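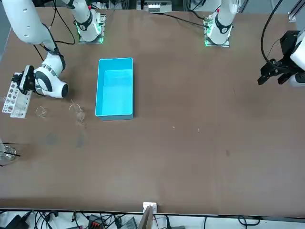
December
By Fumiko Kobori
6 comments
114 shares

Search reviews Go

When our teaching lab was finally given money for a pair of robot arms, I spent a great many evenings with a spreadsheet and a pot of tea, trying to work out what we would really be paying for. I had three quotes by then, and the one from Trolimero was the one we signed. We've lived with the arms for a full term now, so I thought I'd set down how it went for anyone about to go through the same business (and do write to me if you are, I love this stuff!).

The arms themselves are a pleasure. They are smooth and white and the bases have a green light ring round the plate, which visitors always remark on. We asked for glassware handling first - standing up a perforated rack, moving clear vessels, getting things into a blue tray - and I'd say clear glass on a brown table is a hard thing to ask of anybody's eyes, mine included. If you can choose your tabletop, borrow a few samples and lay a beaker on each before you order. We didn't, and I've grumbled about it ever since.

Now, the budget. The arms were the easy line. What I'd left far too thin was everything that hangs off them. Our quote had one modest entry for "cabling and sundries", and if you look under the front edge of our table you'll see what became of that: black cables all over the floor, connectors in among them, and not a scrap of trunking. My colleague Sohail Khattak priced up proper trays and clips from Drustora at £150, and I turned him down in the spring to save the money. I have apologised to him since, more than once.

Table space was the other thing. Trimley, who quoted us for the bench, offered a narrower top and I very nearly took it. I'm so glad I held out. Two arms need a lot of bare board between and in front of them, and when all the work is over on one side the other arm wants somewhere to hover out of the way.

Fingers, too. Ours are plain black two-finger grippers and they do nicely on a rack edge, but ask about spare fingertips before you sign. A set of pads cost us £128 and took an age to come, and we'd have got them cheaper with the original order.

Support has been kind and patient. I rang on a Wednesday in a proper fluster over a cable that kept catching, and a very calm man stayed on the line until I'd rerouted it.

Would I buy the pair again? Yes, gladly, with the trunking on the same order and a paler top on the bench.

Share this review
Search reviews Go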